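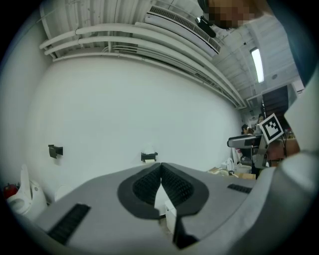

Building Services for Small Premises
Handout 4: Washrooms, Exposed Services and the Ceiling Zone

Read this before the walk-through of the Gumuscombe building. Bring a tape measure, a flashlight and the blank survey sheet from Handout 3. We meet at the side entrance at 9:30 and start on the ground floor.

1. What the ceiling zone is

The ceiling zone is everything between the underside of the structure and the lowest thing a person could bump into. In an office it is usually hidden by tiles. In small washrooms and back rooms it is often left open, with the pipes, vents and light fittings all in plain view. Open services are cheaper to install and easier to reach. They also collect dust and show every later change to the layout.

For the survey, work from the top down:

Pipes first. Note the color, the direction of the run and whether the pipes are bundled or separate. Do not guess the contents from the color. White paint or a white jacket tells you nothing about what is inside. Write "unknown" until you find a label or a valve.

Air vents next. Note the shape of the unit and the type of grille. A long slatted unit spreads air along its length, so check what sits under it. People complain about drafts more than about almost anything else in a washroom.

Lights last. Draw each fitting in its correct position relative to the pipes. A pipe run below a light will throw a shadow, and a light behind a vent is hard to service from a ladder.

2. The toilet and the wall behind it

Sketch the toilet in plan and write down the clear space on each side and in front. Measure from the center line of the bowl to the nearest wall or fixed item. Anything loose on the floor gets drawn with a dashed line and left out of the clearances.

Plain walls need the same attention as busy ones. Mark every bracket, holder and hook, with its height from the finished floor. Record empty brackets too. If paper or a notice is tucked into one, write that down but do not remove it.

3. Worked figures

The Nonusmont exercise from last term had these readings:

Center line of toilet to side wall: 429 mm
Lowest pipe to underside of ceiling: 209 mm

The first figure is what you measure against the clearance in your course code sheet. The second goes in the ceiling zone box on page 2 of the survey sheet. Several groups swapped the two and lost marks for it. Label the reading as you take it, not back at your desk.

4. Common mistakes in last year's reports

Measuring to the tile edge when the wall was the reference.
Drawing pipes as a single line when there was a bundle.
Leaving out the floor area beside the toilet.
Heights given with no starting point.

5. To hand in

One plan, one wall elevation and one ceiling plan, all at the same scale, plus a half page of notes. Use the room numbers on the key plan. Room 13 is locked and is not part of the survey.

Reading for the next session: the Gakunex pipe support sheet, first two sections only.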